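Call for Participants: Household Panel on Good Practice for Robot Arms in the Home

Wesa invites applications from members of the public and from working operators to join a household panel. The panel will review and test a draft code of practice for robot arms used in ordinary homes. It will sit for seven months, beginning in December.

Background

Most existing rules for robot arms were written for factories, where the floor is marked out, the lighting is fixed and everyone present has been trained. Homes are different. Furniture is moved, cables are left across surfaces, and people come in and out of a room while work is going on. The draft code, known as the Casby Code, sets out 49 rules for operators working in kitchens, living rooms and shared spaces. It was prepared from 734 written comments sent in by operators, householders and trainers during an earlier consultation.

The panel is asked to say whether the rules can be understood and followed by people who are not engineers. Members will read each section, watch or carry out set tasks, and record where the wording is unclear, too strict or not strict enough.
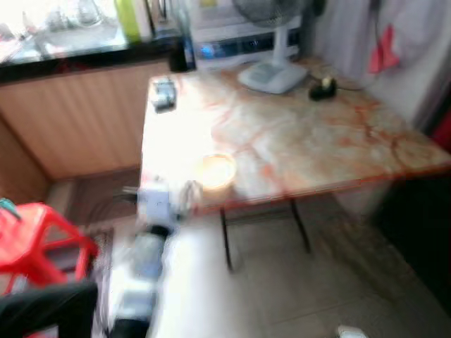

Section 2 of the draft deals with the work surface and what may remain on it. Early versions required a fully cleared table, and many operators told us that this could not be kept to in a lived-in home. The present wording allows everyday items to stay, provided that the operator has noted them before the arm is moved. A folding table with a fan, a tape dispenser and a thin cable towards the back, and a white cup or bowl near the front, would need four entries in the operator's notes, and the cable would need a decision as to whether it should be moved. Panel members will be asked whether this is a reasonable duty and how long it takes in practice.

Who may apply

We wish to hear from two groups. The first is householders with no background in robotics who would be willing to attend sessions and give their views. The second is operators who have worked with an arm in a domestic setting, whether by remote control or by direct guidance.

All applicants must be aged 18 or over. Applicants should be able to read a document of moderate length in English and to attend both in-person sessions. Large-print and audio copies of the draft are available on request. Employees of Wesa and members of their households may not apply.

What members will do

Members will be expected to:

1. Read the draft code before the opening session and complete a short form on each section.

2. Attend 2 in-person sessions at the Wan Centre, each starting at 10 am and ending by 3 pm, with a break for lunch.

3. Take part in the handling exercises. These concern Section 5, on grip and contact, which covers light household articles such as lids and caps. Operators will carry out the tasks; householders will observe and keep notes. The draft asks that the operator check the hold on an article before lifting it, and that personal items such as mobile phones be recorded if they are left on the same surface.
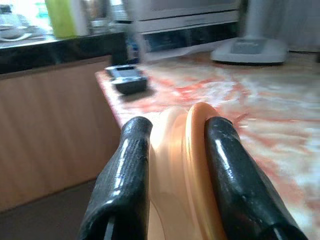
4. Comment on a revised text at the end of the panel's term. Comments may be sent in writing or given by telephone.

Conduct and safety

Every session will be led by a trained supervisor, who may stop an exercise at any time. Members may also ask for an exercise to be stopped and need not give a reason. Observers will remain behind the marked line while an arm is powered. Long hair must be tied back, and loose scarves and lanyards removed, by anyone working within reach of the equipment.

Notes made by members will be stored under a number and not under a name. Views may be quoted in the final report – members will be shown any quotation beforehand and may withdraw it.

Payment and expenses

Members will receive a fee for each session attended and for written work returned on time. Reasonable travel costs will be repaid on production of receipts. Help with the cost of childcare or other care is available and should be requested when a place is accepted.

How to apply

Application forms may be obtained from the Wesa enquiries desk or through the Flukano applications service, under the heading "Household Panel". Applicants are asked to state which group they belong to, to describe in no more than one page why they wish to take part, and to list any access needs. Operators should also give a short account of their experience, including the type of rooms in which they have worked.

Incomplete forms will be returned once for correction. All applicants will be told the outcome in writing – those not selected may ask to be placed on the reserve list.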